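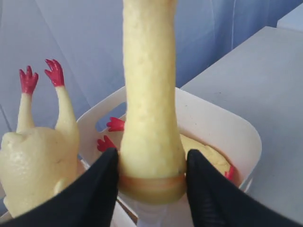 The sorting cell at the Pevlow test hall is back on its regular schedule after a week of adjustments to its gripper and table layout. The cell, a single arm run by the Karkon handling project, had been losing its grip on soft items late in long runs. Staff now check the hold at the start of every shift with a rubber chicken, pinched low on the body between both fingers and kept upright over the bin. If it sags or turns, the finger screws are tightened and the check is repeated.

The finger covers are now changed after 412 picks, a limit set by Endia, the workshop that services the arm. The old limit was higher and was rarely kept. Worn covers go in a tray by the door with the pick count written on them.

The bins were next. They are plain white plastic with a cutout handle on the front, one marked O and the other X, and the control program only knows them by position. They go side by side at the back of the table, marks facing the arm. A shift in either one can put a drop over the rim — the table gets bumped more than people think.

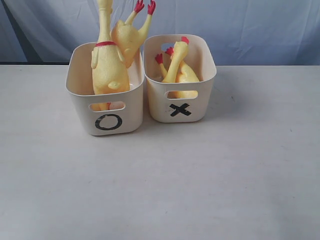

Zeroing the fingers

With the gripper empty, the fingers are closed until the tips touch, and the reading is saved as zero. The job takes up to 8 minutes and is done on Sunday, before the arm is warmed up. The white tape strips stay down during cleaning.

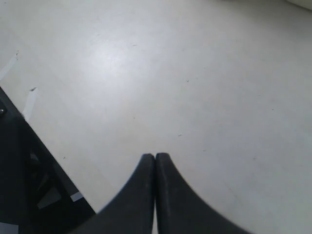
Lương would like the zero check done daily, arguing in a note to the hall that a weekly reading is too far apart for a cell that handles soft goods. The hall has agreed to try it for 19 shifts and compare the logs.

Until then the weekly check stands. Each trial run still begins with the items laid out on the table and the arm at rest.
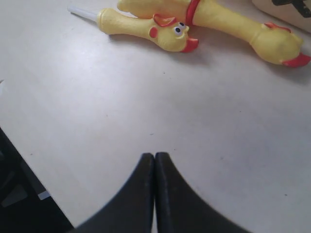
Two rubber chickens on the table at the Pevlow cell, with the gripper closed.

The next cover change will be entered in the same log as the zero readings.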